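Saturday, late

Slept until nine, which never happens, and then spent an hour on the porch feeling guilty about it. The tomatoes are finally coming in! I picked 16 off the two big plants (the ones from the Hilthorpe plant sale) and the little cherry bush is still sulking by the fence. I gave it a talking to.

Drove over to Jesport after lunch for potting soil and came home with soil, a hose nozzle and a pie. The road was down to one lane by the bridge again, so it took me 40 minutes each way. I had the windows down and sang the whole time, so I can't complain much — the pie is peach.

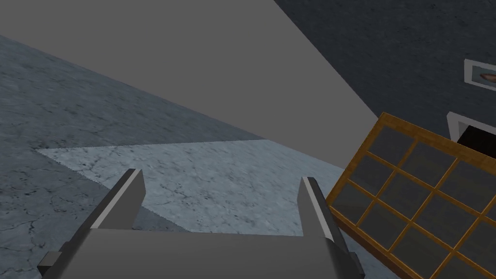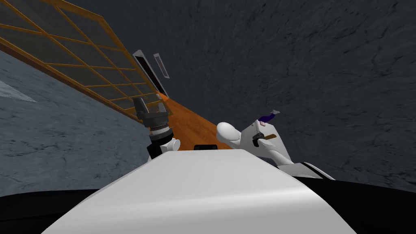

Gray fingers first, then the orange lattice.

My knee held up fine on the stairs today. I'm back to walking the loop by the creek every other morning, and I only stopped once on the last one, to watch a heron stand there doing nothing at all. I want to be a heron.

Still going back and forth on the fence. The quote was 400 just for the side by the road, and I could do it myself for roughly 100 if I borrowed a post digger. But then I'd have to dig the posts. Maybe in April, when the ground is soft and I've forgotten how much I hate digging.

Pie for supper. Two slices, with the last of the vanilla ice cream, and now it's raining on the tomatoes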